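Tavatby bench set review: a small chemistry kit I keep reaching for

Posted October 19, 2023

I teach an after-school chemistry club for middle schoolers, and for years we got by on jam jars, a measuring cup and a box of test tubes that lived in a coffee can. They rolled. They tipped. One of them ended up under the radiator and stayed there a whole winter. So when Kamala Poduval, who runs the club with me, found the Tavatby bench set in the Sandgate catalog, I ordered one in July before she had finished reading me the page.

I love it! It has its faults and I'll get to them, but I want to start with the rack, the piece I expected to care about least. It's white plastic, in two tiers, with a row of pegs down one side for draining tubes after washing. You get round holes on the upper deck, and then a lower base plate that sticks out past it with more openings in it. I have owned racks that slid every time you put a tube in. Ours has stayed where I set it, even with 16 kids leaning on the table.
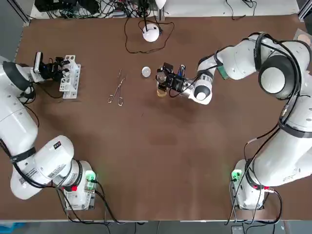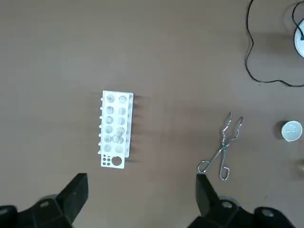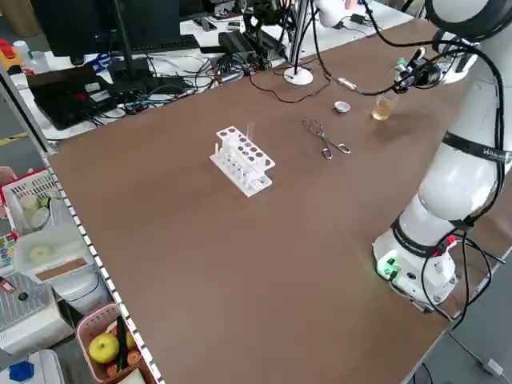
My one real complaint is about fit. The holes are generous, and the thinner tubes we already owned don't stand up straight in them – they flop over to one side and look as if they're about to fall out (so far none has). You can see a clear tube leaning like that in the second photo, where the rack is viewed from above. If all your tubes are the wider kind you'll never notice. Mwangi Mutiso, who does the same sort of club across town, wraps a bit of paper towel around his skinny ones, and I've started doing that too. I do wish the set came with a few rubber collars.

The tongs are lovely. They're plain bent metal, nothing fancy, and lie flat when you put them down, so they don't take up half the table. The loops are a decent size for my fingers and a little big for an 11-year-old's. Mine were stiff out of the box. A week of opening and closing them while I watched TV sorted that out, and now they move just the way I like. I had been using kitchen tongs from Hutenix before this, and those never could get a proper hold on a small dish.

Speaking of which, the little white bowl is the kids' favorite. It's a shallow round thing and we use it for growing salt crystals. Pour in some salty water, leave it on the windowsill, come back next session and everybody crowds around. We've broken one already (my elbow, I'm sorry to say) and Sandgate sent a replacement without any fuss.

The beaker is clear glass and pours cleanly, with no dribble down the side, so I've retired the measuring cup. I like that color shows up so well in it. Pale yellows used to disappear completely in our old jars. We also keep an amber glass bottle with the set for our iodine, bought separately, and it fits in the box with everything else if you turn the rack on its side.

The box itself is only OK. The cardboard dividers went soft after almost 20 sessions and I've replaced them with felt. The instruction sheet is 2 pages long and spends most of them on how to wash things, so don't expect experiments. We get ours from an old library book and from whatever the kids come up with.

Would I buy it again? Yes, and I have – the second set is for Kamala's room.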